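I bought the Balia plates for picnics, if I'm truthful, and they've never been near a picnic. The lilac one came out of the box first, got put down on the table with a few bits on it, and it's been a catch-all ever since. Mine are from Doketti, ordered on a Sunday night when I should have been in bed.

Lilac Balia plate with small odds and ends, on the pale wood table:
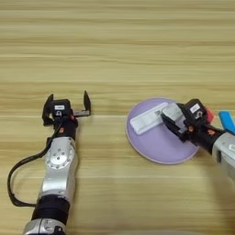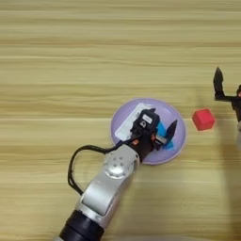
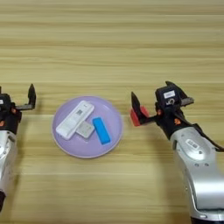
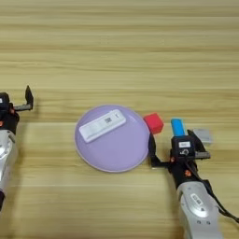 So, what do I think after 90 days of it? I'm very fond of it! The colour is softer than the website made out (I was braced for something like a child's party) and it looks lovely against light wood. In the evening it goes a bit greyer, which I don't mind at all.

The rim is the bit I'd talk about if you got me started. It's shallow, so you can pick up little things without digging about for them, but there's enough of a lip to stop a rubber or a spare key sliding off when you carry it through to the next room. I wouldn't trust it with marbles. My old Merrick tray had much higher sides and I was forever tipping the whole thing out to find one earring.

Size next. Anything long and thin has to go on at a slant if you want space for other bits beside it, and once you've got three or four things on there you start to feel you should put something away. My friend Ashton Hapeta has the big Parkis platter for the same job and hers is a heap of receipts, so perhaps smaller is better – I go back and forth on this.

Grumbles, then. It's light, and if you lean on the edge while reaching for something it will tip. Mine has picked up a few fine scratches in the middle, only visible when you hold it up to the window, and I blame my keys. The sticker on the bottom took over 400 years to peel off, or it felt like it, and left a gummy patch that needed washing-up liquid and a good deal of muttering.

Washing is easy otherwise, a quick wipe and it's done. I did try it for toast once and it was perfectly fine for toast.

I've since ordered another in the same lilac for the hall table, and this time I'm peeling the sticker off in the sink.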